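Speaker notes: House Rules for Hand-Held Grippers
Track 2, after the coffee break. Notes as spoken, more or less. 2025-07-15

Opening

Good morning again. I was asked to talk about standards, so thank you to those of you who came in anyway. The seats by the door will fill up first and I won't take it personally.

I look after the collection rules at Odari. Our people go into ordinary kitchens with hand-held grippers and do ordinary kitchen jobs, and the recordings end up teaching an arm at Isaksson to do the same. My contribution is a document. When I started it was 50 pages long and had been read by its author. I can say that because I was the author.

(Pause. If no laugh, go straight on.)

What a rule is for

We had a rule in the first version that read "The operator shall ensure suitable grasp conditions." I was proud of it. Then we asked people what they did differently after reading it, and they said they had signed the sheet.

So the test I use now is dull: could two people stand at the same table and disagree over whether the rule was kept? If they could, it goes back in the drawer. "Suitable" went. "Appropriate" went. "Best efforts" put up a fight.

Chopsticks are where most of our vague rules came to grief. They are long and thin, they roll, and they lie next to other chopsticks. The approach rule now says: jaws fully open before you reach the object, one finger each side of the one you mean to take, and the neighbour left alone. 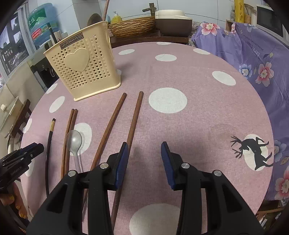 Rule: do not tidy the table

This is the one I get letters about. People see a spoon lying across a pair of chopsticks and their hands itch. They want to square things up before they start, as if the in-laws were coming.

Leave it. The household set is whatever the household has – pattern on the cloth, odd spoons, mismatched pairs and all. You may remove anything sharp, hot or breakable from the reach area, and you note in the log that you did. You may not improve anything.

Janent went the other way and wrote a rule for a plain grey mat. They got very clean recordings, and an arm with firm views about grey mats. They have since dropped it, to their credit, and told everybody why, which is more than most of us manage.

Rule: the hold

Three short lines on the card.

Close until both pads touch, then stop squeezing. The pads have ridges for a reason and your forearm is not it.

Hold a long object so you can see the end that matters. For a chopstick that is the point.

Come up clear of the table before you travel. If the tip drags, put it down and log the drag. Don't delete the attempt. We had 2,247 attempts in the June set, and the ones I learned most from were the ones somebody had wanted to bin.

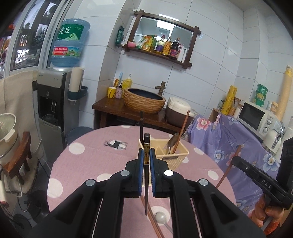
Issue 2, page 14

The heading on that page of the rules is "Upright placing", and it was rewritten after a long argument with Nukau over the word "vertical". They wanted an angle. I wanted to go home. We settled on "upright enough to enter the holder without touching the rim", and you can check that by looking.

Same page, second paragraph: two grippers at one table. Each operator says aloud which object they are going for. No passing over the other person's tool. If both want the same chopstick, the one who spoke first has it, and the other finds something else to do with their life for a few seconds.

Same page, last paragraph: hands. Keep your fingers on the handle and off the linkage. It doesn't look like something that could nip you. It nips.

On length

The card is now 300 words. It fits on one side and it goes in a pocket. The long document still exists, for auditors and for anyone who has trouble sleeping, but if the two disagree the card wins. Writing that sentence down took four meetings.

(Skip the next bit if the clock says ten to.)

When someone breaks a rule, ask which rule first. Half the time they were following an older copy taped inside a cupboard. Put the issue number at the top in large type and collect the old ones yourself. Asking people to throw them away does not work, I have the cupboards to prove it.

Questions

Likely ones: gloves (yes, thin ones, log it), left-handers (same card), pets (out of the room, even the nice ones). If anyone asks for the 50-page version, it is on the stick in my bag. Spare cards are on the table by the exit.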